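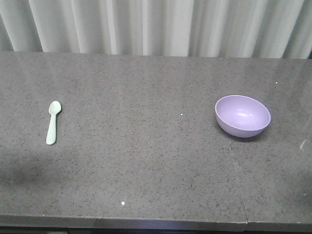 The grey worktop, with the curtain drawn.

October

The update finally reached my phone this morning. I have been checking for it on and off since Zerrin got hers, and I had more or less stopped expecting it before the end of the month. It was there when I switched the alarm off, a small notice under the weather: system update ready to download, 2 GB. I had 41 per cent battery and it wants at least half, so I plugged the thing in and went to make breakfast.

The download took 15 minutes. Installing took a good deal longer. The bar went quickly to the end, then the phone restarted, then it sat on the maker's logo while I ate and washed up, then it restarted again and told me it was optimising apps. I had to leave for the bus at ten to eight and it was still going, so I carried it in my coat pocket and had nothing to read on the way in.

It came back to life outside the post office. First impressions: the quick settings are bigger and I don't like them. Wi-Fi and mobile data used to be separate buttons and now they are one, and you have to open it to turn either off. The torch has moved to the second page. I moved it back. The clock on the lock screen is enormous, but that can be changed, and I changed it at lunch.

The notifications are better. They are grouped by app now and the silent ones sit at the bottom in their own pile. Messages from the Steruline group no longer push everything else off the screen, and I can mute them for an afternoon without leaving.

Thibault has the same phone, bought the same week, but through Ferance on a contract. His says it is up to date and it isn't. He rang them and was told that the network has to approve it first and that it would be with him "shortly". He asked if that meant days or weeks and the man said he couldn't see that on his screen. Eugénie told him to put the file on himself from a computer. She has done it before with an old tablet. He won't, and I wouldn't either, with the bank app on there.

Two problems so far. The bank app made me register again from scratch, with the code sent by post last time, which I had luckily kept in the blue folder. And the Huet headphones connect but only play in the left ear until I take them out and put them back in the case. I looked it up this evening and there is a long thread. Fulgencio Bautista, who seems to answer everything on that forum, says to forget the headphones in the Bluetooth list and pair them again. I did that at seven and they have been all right for one album.

Battery: full at noon after charging at my desk, down to 62 by the time I got home. That is worse than before. Everybody on the thread says to leave it a few days while it settles, so I will write the figures down each evening and see. If it is no better after 4 days I will turn off the always-on clock.

Maëlys rang at nine. Hers is two years older than mine and won't get the update at all. She asked if she should buy a new one and I said no, hers works. She has security fixes until spring. She might take my old one from the drawer as a spare, so I have put it on charge to see if it still starts.

Backed up the photos before bed. Should have done that first.

To do tomorrow: ring the bank about the second card, find the charger for Maëlys, turn off the keyboard sound.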